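Chamado 3203 — Coleta de demonstrações, célula de desmontagem de PCs
Aberto por: Lenka Kadlec
Responsável: Primo Cattaneo
Situação: em acompanhamento

Oi, Primo, tudo bem? Desculpa já chegar com problema, mas preferi escrever com calma. Estamos gravando os exemplos de retirada do disco rígido para o modelo do projeto Madden, e a meta do lote é de 200 episódios. Em 2 deles o fluxo da câmera do punho ficou atrasado em relação às juntas, e o treino rejeitou os arquivos na validação. 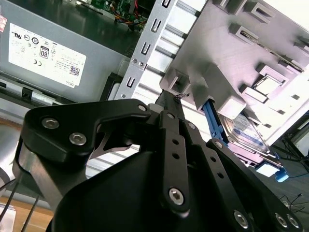 Reiniciei o gravador e refiz a sincronização dos relógios, como você ensinou em julho (obrigada de novo!), e o atraso voltou logo depois do almoço. O Leonardo acha que é a porta USB — eu desconfio mais do disco de gravação, que anda bem cheio.

Resposta de Primo Cattaneo, 15:40
Oi, Lenka! Imagina, fez muito bem em escrever. Olhei os logs com carinho e a fila de escrita está mesmo engasgando. Passa os episódios antigos para o servidor de Niststead, grava mais 2 de teste e me manda os carimbos de tempo. Os rejeitados, por favor, não apague: quero comparar.

Lenka Kadlec, 16:25
Cópia em andamento, mando os testes assim que terminar. Um abraço!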